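Prarnent Basket Set: README

Wrist camera recordings of a two-finger gripper working at a woven basket, with the fault notes for the March batch

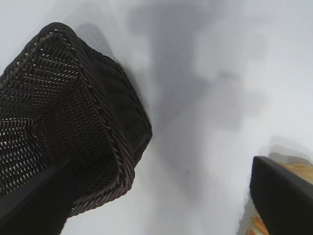 Please read the section "Grip fault" before you train anything on this set. A part of the recordings has wrong gripper labels, and the error is not visible if you look only at the numbers.

What is in the set

The set holds 3,125 episodes of pick and place work on a table. The task is always the same: take one object from the table and put it into the basket. The arm is controlled by a person with a hand controller, and the commands are stored together with the wrist camera video and the joint positions.

The episodes were recorded at two stations, named Bangera and Wenum. Both stations use the same model of arm and the same gripper, made by Bramumach. The software version of the gripper controller was not the same, and this is where the trouble started.

Files

episodes/ one folder for each episode, with video, joint positions and commands
labels/ gripper state for each time step (open, closing, holding, opening)
faults.csv list of the episodes touched by the grip fault
station.csv which episode comes from which station
CHANGES.txt short history of the set

Grip fault

At Wenum, the gripper controller was updated in March. After the update, the controller reported "holding" each time the fingers stopped before the fully closed position. It did not check the motor current any more. With a soft object this was mostly correct. With the basket it was wrong very often, because one finger could come to rest on the braided rim or push into the weave, and the controller then took the basket for a picked object.

The result is that the label says "holding" and the fingers have nothing between them, or they have a piece of the rim. In the worst cases the operator did not notice, lifted the arm, and the basket was pulled along the table. The arm has a force limit which should stop it in such a case. The limit was set for a heavier tool and it came too late. After one of these pulls a strand of the rim was broken and we stopped the work at Wenum until the limit was corrected.

We checked all Wenum episodes by hand against the video. The fault is present in 1,133 of them. We did not delete these episodes, as some users want to study failures. They are listed in faults.csv with the time step where the wrong label begins.

The Bangera station kept the old controller version. We found no wrong "holding" labels there.

What we changed

The current check is active again at both stations. The force limit is now set for the gripper and is tested with an empty gripper at the start of every shift. The operator must also confirm the grip with a button before lifting. This makes the newer episodes a little slower, so please do not compare the episode times before and after the change.

Known limits

The wrist camera is very near to the fingers. Objects close to a finger are frequently out of focus, and the shadow of the arm can fall on the table surface. If you want to detect a grip only from the video, expect difficulties when the object is partly behind a finger.

Labels in version 1 are not corrected. Version 2 has corrected labels for all episodes in faults.csv, but the original labels are kept in a second column named state_raw.

Contact

Questions and error reports go to Ashwin Mathew, Prarnent project. Please write the episode number and the time step in your message. If you find an episode with a wrong grip label that is not in faults.csv, we would like to know it, also when you are not sure.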